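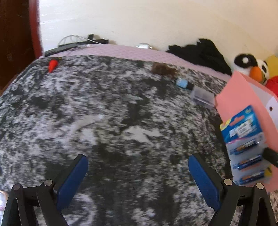 Clearing small things off a bed

Strip the job down to the blanket first. Caps, little bottles, bits of wool and anything else small gets lost in a dark pattern, so pick those up before you touch the pillows or the clothes.

Chargers and cables go together. Coil each cable loosely and close it with a twist tie. Allow 20 minutes for a single bed.

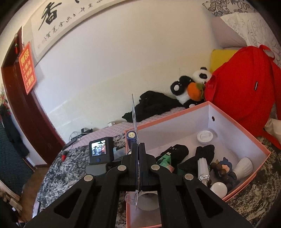 Kedside Home Skills Club, Tidying Group

One open box is enough for the odds and ends. Put soft things like rolled black fabric in the middle and keep light bulbs to one side, with nothing heavy on top of them. Loose batteries should go in a separate tub, away from metal.

Sort the box within 3 days. Bulbs go back to the hall closet, toys to the shelf.

Tips sent in by Trinidad Arancibia. Next page in May.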